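Filed under: Clubs & Teams > Meeting Minutes
3 min read

Graltden Robotics Club - Minutes, October

Meeting opened at 4:20 p.m., the 4:00 start having been agreed unanimously last time.

1. Previous minutes
Approved, with one correction. The club did not "win" the Fekdale round. The club was present at the Fekdale round.

2. Pick-up project
The tidy-up task for the Yoshida Cup is the whole season now, so it went first. Hand-held grippers are in use for the demonstrations. The target is 1000 recorded pick-ups before the regional. The current total was read out and the meeting moved on quickly.

Agreed that the pink fruit box stays as the drop-off point. A motion to replace it with a proper bin was defeated on the grounds that a proper bin costs money. 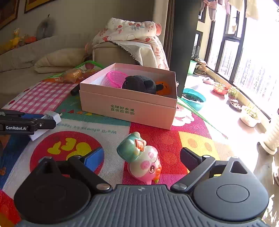 Long discussion of approach angles. One side holds that you open wide and come in low. The other side holds that you open wide and come in from above, and has a slide deck. Both will record 100 tries on the same toy and bring the results back. The slide deck was noted.

Members are reminded to close the fingers slowly. Grabbing quickly looks great and teaches the model to grab quickly.

3. Object list
The list is too heavy on soft toys, which forgive everything. Hard and awkward items to be added: power adapters, battery holders, anything with springs or prongs. A proposal to add eggs was withdrawn after a question about who would be cleaning.

Snacks may remain on the mat as background clutter. They may not be counted as inventory, and they may not be eaten in the middle of a take. 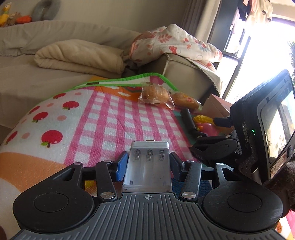
Item 3: battery holder, no batteries, held upright over the play mat.

4. Software
The Bilari script still names every file "final." Fix promised by next meeting - same as last meeting. Until then, write the object name on the paper log, in letters somebody else can read.

5. Money
Balance is $20. Two requests were received, each for more than that. Both tabled.

6. Any other business
- T-shirt design: still no design.
- The team name for the Yoshida Cup is due with the entry form. Shortlist stands at 2, neither of which can be read aloud to a judge.
- Whoever has the good screwdriver, please bring it back. No questions will be asked after the first few.

Meeting closed at 5:35 p.m. Next meeting at 4:00, meaning 4:00.

Related
Graltden Robotics Club - Minutes, September
Fekdale round: what we learned, mostly about extension cords
Yoshida Cup entry rules and object sizes
How to fill in the paper log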